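# Vestside cell: the offset fault, in pictures

Loubna Gaber and Leonilde Bettencourt ran the block-pushing cell at Vestside until it was locked out on a position fault. This page collects the pictures that go with the fault report, along with notes on the tool, the board and the controller settings. Readers at Ondirport asked for the short version. The full log is in the Prarnness folder under the same title.

The task is simple. The arm carries a straight rod and moves shape-sorter blocks across a maple board by pushing them. Target positions come from the Nasr planner, which works in board coordinates. The controller converts these to arm coordinates using a stored table offset.
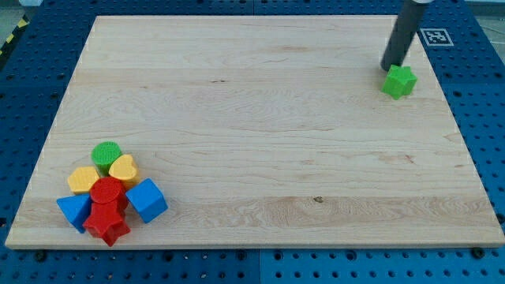
The fault was in the stored offset. After a controller restart in which the settings file failed to load, the software fell back to a default value and raised no alarm. The default put the commanded tip height 2 mm below the true board surface. Free moves were not affected. Any move that brought the rod down to pushing height drove it into the wood.

Contact force should have tripped the stop at once. It did not, as the force limit had been reset to its default by the same restart. Normal limit for this cell is 76 N. The default is far higher and is meant for a bare arm during commissioning. The arm pressed, dragged and then stopped on a joint position error, a much slower check. No one was inside the taped line at the time.
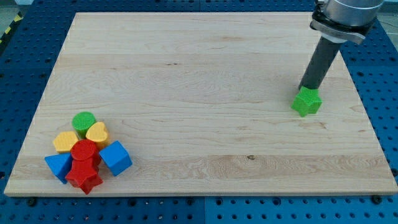 Loubna pulled the last 3,000 control cycles before the stop. Commanded and measured height agree until the descent, then separate steadily. The joint error threshold was reached late because the arm flexed and the error was spread over several joints. Nothing in the log points to the vision side - block positions from the planner were consistent throughout.

Changes made before restart:

- The controller refuses to enable the motors if the settings file is missing or fails its checksum.
- The force limit is read back from the drive and compared with the file, at startup and after every mode change.
- Tip height is checked by a slow touch-off on the board before the first push of a session.

Leonilde repeated the restart with the settings file removed, and the motors stayed off. She then ran around 2,000 pushes at reduced speed with no force trips. Full speed remains locked out until the June review. The rod mount has been added to the inspection sheet - check for play at the bracket and for marks near the tip.

Open item: the joint error threshold has not been changed. Lowering it causes false stops on fast free moves.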